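March
Ambaye Robotics Group, Pumcombe Laboratory

3.2 Collection of demonstrations by remote control

All demonstrations in this study were given by remote control. We also tried guiding a real arm by hand in an earlier stage of the project, which we call Plevudden. Guiding by hand was easy to learn, but the hand and forearm of the teacher often came between the camera and the gripper, and many recordings could not be used for training. For this reason we moved the work to a simulated room, where the teacher moves the gripper with a handheld controller and watches the result on a screen.

The controller sends only the change of position and rotation since the last message. While the teacher holds the trigger, the arm follows; when the trigger is released, the arm stays at its place and the teacher can bring the hand back to a comfortable position. This is similar to lifting a computer mouse from the desk. The opening of the gripper is set by a second button with 2 states, open and closed. We did not give any force feedback to the teacher. Contact must be judged by eye, and this makes the approach to small parts slow, especially for new teachers.

The task setting, named Flavcombe, has a table with a rack of four tubes and several other objects, which stay on the table during all tasks. Two room views show the arm and the rack together, and a close view shows the numbered discs on the red panel. Teachers could change between views at any time, and we found that they used the close view mainly in the last part of an approach. 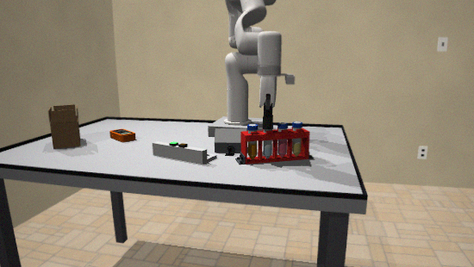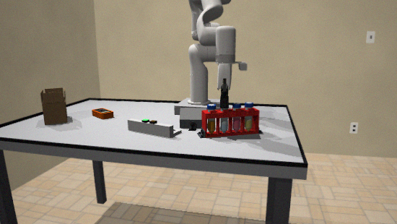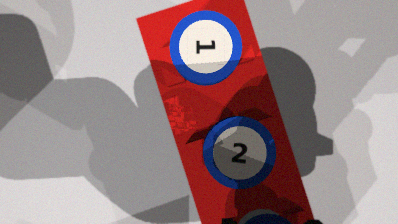

Figure 4. Work with the simulated arm. First and second: room views with the gripper above the second position of the rack. Third: close view of the discs marked 1 and 2, with parts of the gripper at the lower side.

We collected 727 demonstrations in total. Each one was limited to 2000 control steps, and a recording which reached this limit was stopped and marked as not complete. After checking, we removed 134 recordings. The most common cause was a long pause in the middle of the motion, when the teacher was searching for a better view. We kept recordings with small corrections, for example when the gripper came down beside the target and had to be lifted again. In our early tests, a policy trained without such corrections could not recover from its own small errors.

One difficulty should be mentioned. The shadows in the close view have strong edges, and in some recordings they cross the numbers. Teachers reported that they sometimes took the edge of a shadow for the edge of a part. We did not change the lighting during the collection, so that all recordings stay comparable. The effect of lighting on the trained policy is studied separately in Section 5.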